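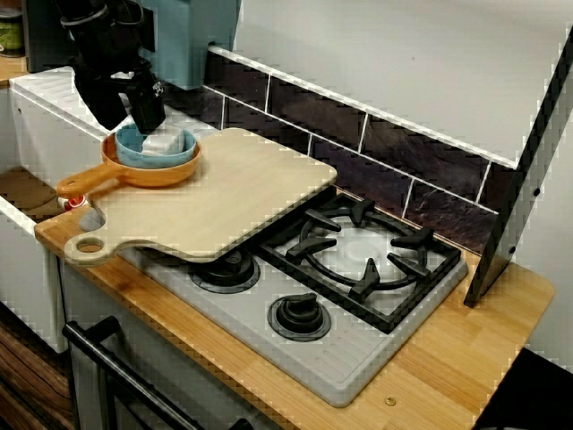

Marites Dizon told me over the phone that I should stop waiting for the landlord and get the boxes out of the Birkness place before the rent doubles up, and that she would bring her brother's van if I paid for gas. I said I'd think about it. Thought about it for the length of a shower. Called her back.

So, moving. April and still cold enough for gloves. Up at 5, coffee from the jar, no milk. Packed books until my back gave out. 30 boxes was the plan, then ran out of tape at the dictionaries. Walked to the store on Nivach for more, closed till 9, walked home. Should have looked at the sign last night when I was right there.

Muveo wants 900 for two men and a truck. Plus 147 for the stairs!! There are 2 flights. I carried a sofa up those stairs myself when I was thirty-one and in worse shoes. Told the man no thank you, he was nice about it, said the quote holds til the end of the month.

Things to do before bed: call the gas people. Meter reading. Find the deposit letter (blue folder? the drawer?). Ask downstairs if they want the fern. Cancel the paper.

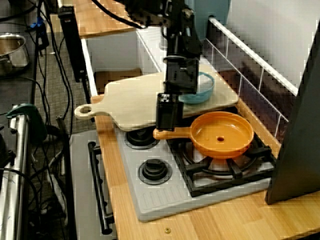

Little stove, orange pan.

Lunch was crackers standing up. Found Mom's letters in with the tax stuff, all out of order, and lost an hour. The one about the flood, the one where she's mad at Aunt Bañez over the curtains and then by page three isn't. Didn't pack those. They're in my coat pocket, which is dumb, but I know where they are.

M. came by at 4 to measure the bookcase. Won't fit in the van unless the top comes off. Top is glued. She says saw it, I say leave it for the next people. We left it at that. She took the lamp home so it wouldn't get smashed, and the good scissors by accident I think.

Still no deposit letter. Gas people had me on hold so long I wrote half of this. Hand hurts. New keys tomorow, noon, bring ID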